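Nesting bowls

From the household pages of the Drornow Handbook, a reader-written encyclopedia of ordinary things

Nesting bowls are bowls made in graded sizes so that each one sits inside the next. The name gets used for proper matched sets and also for whatever happens to fit together in your cupboard, and I'm going to cover both, as most of us own the second sort. I've been collecting plastic kitchenware for 18 years (my shelves are a disgrace) and I wrote the first version of this entry one wet October, so forgive me if it rambles a bit in places.

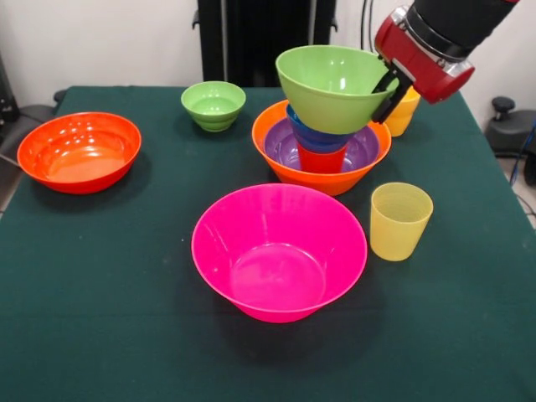
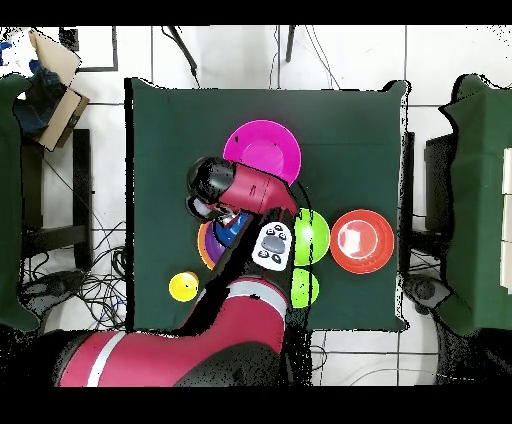 Bright colours, green cloth.

A nest works on a very simple principle. The outside of the smaller bowl has to be narrower than the inside of the larger one, all the way down to the point where they touch. If the walls slope at the same angle you get what collectors call a close nest, with the rims sitting just above one another like rings on a tree. If the slopes differ, the inner bowl either drops to the bottom and rattles or perches near the top, and then you've got a wobbly tower. I have one of those on top of the fridge and I love it dearly, but I don't walk past it quickly!

Shape and parts

The rim is the bit that matters most. A rolled rim is curled outwards and gives you something to grip when you're pulling a stuck bowl free, and it stiffens the wall as well, so the bowl doesn't go oval when it's full. A plain cut rim is thinner and stacks tighter, though it's harder on the fingers. Some bowls have ridges round the outside near the base. I used to think those were for show, but they do give you a better hold with soapy hands.

Then there's the foot, meaning the flat part underneath. A wide foot makes a steady mixing bowl and a rather poor nester, because it catches on the sides of the bowl below. A narrow foot does the opposite. Most makers settle for something in the middle and you can usually feel the compromise when you beat eggs.

Cups and tumblers

Cups are often stored with bowls, and a tumbler with tapering sides will stack inside its twin very happily. Putting cups inside a nest of bowls is another matter. It saves shelf space, up to a point, but the cups stand higher than the rims and you lose the neat top that lets you put anything else on the pile. In our house we call this "the hat problem". Two cups side by side in the top bowl is my limit.

Colour

Giving every size its own colour is an old trick and a good one. You learn that the purple one holds a tin of tomatoes and the big pink one does for bread dough, and after a month or so you stop reading the measurements. The Prarel sets were known for this and came in 6 sizes, each a different colour. Stöcker went the other way and did a whole range in a single pale green, which looked lovely on the shelf and drove me up the wall, as I could never grab the right one first time. The Nutholm catalogue I keep by the kettle lists 3,662 separate pieces of plastic tableware, and I've gone through the bowl pages so often that they've come loose.

Mixed sets, or "orphans", are what you end up with when a bowl cracks or goes off to a picnic and stays there. Collectors can be sniffy about them. I'm not. An orange bowl from one set with a purple one from another can nest every bit as well as a matched pair, and you'll find them for pennies at car boot sales.

Stuck bowls

Two plastic bowls pushed together while damp can hold on to each other like limpets. Stand the lower one in warm water, put a little cold water in the upper one, and wait a minute before you twist. Don't lever with a knife (I have a scar). A drop of washing-up liquid run round the join helps with the stubborn ones.

Storing them

Dry them fully before nesting. Put the biggest at the bottom and keep the stack where you can lift it down with both hands. Strong sunlight fades the reds first, in my experience, and yellows go a bit chalky after them. If you're packing a nest away for a long time, a sheet of kitchen paper between each pair stops the glossy insides getting scuffed.

See also: Beakers; Mixing bowls; Picnic ware; Tablecloths, plain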